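Hand-Held Gripper Collection: Rules and Good Practice

Frequently asked questions for operators and site leads
Last revised 13/01/2021

These answers cover the Stivura hand-held grippers and head cameras as used at our Grajales and Zovthorpe sites. They add to the written procedure and do not replace it. If the two disagree, follow the procedure and tell Hina Paracha, who keeps both up to date.

Who is allowed to record?

Anyone who has finished the induction and done three supervised sessions. The supervisor signs the session sheet each time. Operators moving from one site to the other do not repeat the induction, but they do one supervised session at the new site before working alone.

What has to be checked before the first recording of the day?

Open and close each gripper fully, five times. The fingers should move without catching and the tips should meet evenly. Look at every face of both marker cubes. Check that the camera strap is snug and that the lens is clean. Put your initials on the sheet when you have done this. Please do not initial for someone else, even if you watched them do it.

Why are the markers such a big deal?

The software works out where each finger is from the black-and-white squares on the cubes. A scratch, a thumbprint or a curled corner can spoil a whole recording, and you will not notice while you are working. Wipe the cubes with a dry microfiber cloth only. Alcohol lifts the print. If a face is damaged, swap the cube for a spare and write down the serial numbers of both.

Can I turn the cube to a more comfortable angle?

No. The cube is fixed in one position relative to the finger and the calibration depends on it. If it gets knocked, stop and recalibrate before you carry on.

How should I hold the grippers at the start of a take?

Both arms out in front of you, fingers open, tips a short gap apart, at the edge of the work surface. Look down at them and hold still for a slow count of three. Both cubes need to be in view of the head camera during the count. After that, begin the task at a normal pace. The same pose is used to end a take.
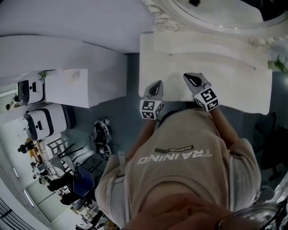
What may I wear?

Plain or printed clothing is fine. Sleeves should fit closely enough at the wrist that they do not drop over the cube when you reach down. Avoid checkered fabric and anything with small, high-contrast squares, which the tracking can mistake for a marker. Take off dangling bracelets and name badges on cords. Long hair should be tied back so it stays off the lens.

Does it matter if other people are in the room?

They can be there, but they have to know that a head camera is recording and have agreed to it. Signs go on every entrance to the room before the first take. Someone who has not agreed must be able to get through the building without crossing the recording area. If a person who has not agreed walks into view, finish or abandon the take, mark it with code 7 on the sheet, and let the site lead know before upload. Do not try to edit the file yourself.

What about screens, letters and ID cards?

Clear them away before you start. Anything with a readable name, address or account number counts. Screens nearby should be off or locked.

Where do I put a gripper that I am not using?

In its cradle, with the cable coiled. Grippers should not be left on walkways, where they get stepped on and the cables trip people. If you have to put one on the floor between takes, keep it and its cable out of the way of anyone walking, and pick it up before you move to another table. A gripper that has been dropped or stepped on goes through the full morning check again.

How long can I record without a break?

Forty minutes is the limit, followed by at least ten minutes with both grippers down and the camera off your head. This limit is not flexible. The weight is small but your neck and forearms are doing the same thing over and over. If you feel tingling or numbness in your fingers, stop for the day and report it.

Can I walk around with the camera on?

Yes, if the task calls for it. Walk slowly, look where you are going first and at your hands second. No stairs. Your view to the sides is reduced, so chairs and low tables need to be pushed clear of your route.

I made a mistake during a take. Should I delete it?

Keep it. Mark it as a failed attempt and add a few words about what went wrong. Failed takes are useful to Plumeteo's training team, and missing numbers in a sequence cause more work than bad footage does. In the last review, 469 of 1311 takes had no note at all, and almost all of those had to be watched again by a second person.

The one exception is a recording made by accident while the camera was off your head or outside the recording area. Report those, and the site lead will remove them.

Do we follow a published standard?

There is no single standard that covers this kind of work from end to end. Our procedure draws on the company's existing rules for hand tools, workstation setup and personal data. Asif Gondal went through it for both sites, and the next review is planned for February.

Who do I ask if my question is not answered on this page?

Your site lead first. Questions about consent or privacy go to Hina Paracha. Equipment faults and spare marker cubes go through Asif Gondal. Write the gripper serial number in the subject line.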